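Back in the robotics room at 4:30 with Lucero Cárdenas, who had already unlocked the cabinet and started the laptops. We are in the second half of the term project now and the showcase is in March. The project name is settled at last. It is Zolto, because Stillent sounded like a cough syrup to everyone except me.

The task is the same as last week: cookies and macarons go from the metal tray to the paper liners, one at a time, and the arms have to use tongs. Mr. Cuadros wants tongs because the Trestano rules give extra points for using a kitchen tool. I would have been happy to let the fingers pick things up directly, and I said so again today.

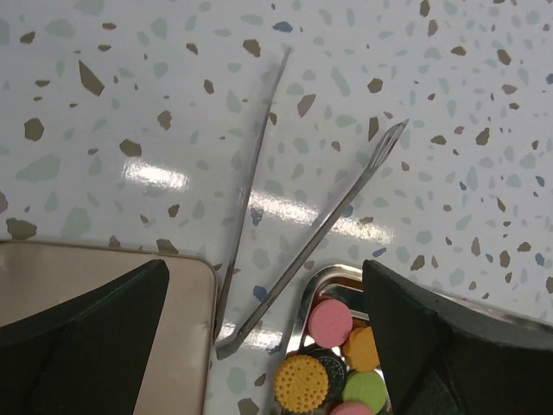
*Wrist view, tongs on the table by the metal tray.*

I took the first turn driving and Lucero kept the log. Tongs are hard to pick up off a flat table. If the fingers come down too high they push the tongs along, and if they come down too low the arm faults and we wait for it to reset. I faulted it twice before 5:00. After that I slowed down and did better.

We argued a bit over how far open the tongs should be when we set them down. Lucero wants them wide every time so the training runs all start alike. I think the policy should see them at different angles, or it will only know one. We agreed to try her way first and mine after the break, and to mark which was which in the notes column.

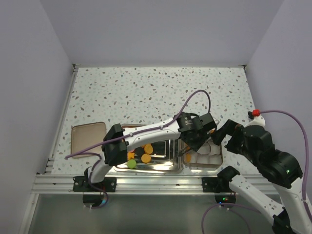 My main worry is still the two arms getting in each other's way. The planner treats them as if they each had their own half of the table, and they don't. Both grippers end up close together over the tray with the white cups, and that is where I stop trusting the collision check. I asked for a wait step, so that one arm holds still until the other has backed off. Lucero wrote it in while I ate my sandwich. It adds 2 seconds to every transfer. I can live with that for now, but the Trestano round is timed.

Total for the project is 1,737 recorded attempts, counting the bad ones, which Mr. Cuadros told us to keep. Today we added 43. Lucero marked 27 of those as clean. I would have marked fewer, as I don't like counting one where the cookie lands on its side. 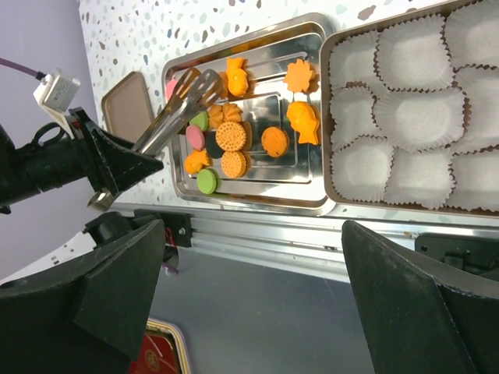

*Page last changed: same evening, 9:40 p.m. (fixed the attempt total)*

We changed over to mixed shapes for the last part of the session. The round biscuits with the scalloped edge are the easy ones. The orange fish is the one I dread, with its forked tail, and there are other odd shapes in the tray too. Nine liners in three rows is plenty for a practice round, so we left that alone.

Lucero drove and I logged. She is more patient than I am with the tongs. She lines them up, stops, looks at the wrist view, and only then closes. I go by the big view and correct on the way down. Her runs are slower and mine have more faults in them. We should probably write that down somewhere, as the policy is learning from both of us.

Cleaned up at about 6:15. I copied the files to the club drive and Lucero took the spare cable home to put a new end on it. Next time I need to bring the small hex key, ask Mr. Cuadros whether the fish has to be tail down or if any direction counts, and run the first batch with the tongs at different angles, which we never got to today.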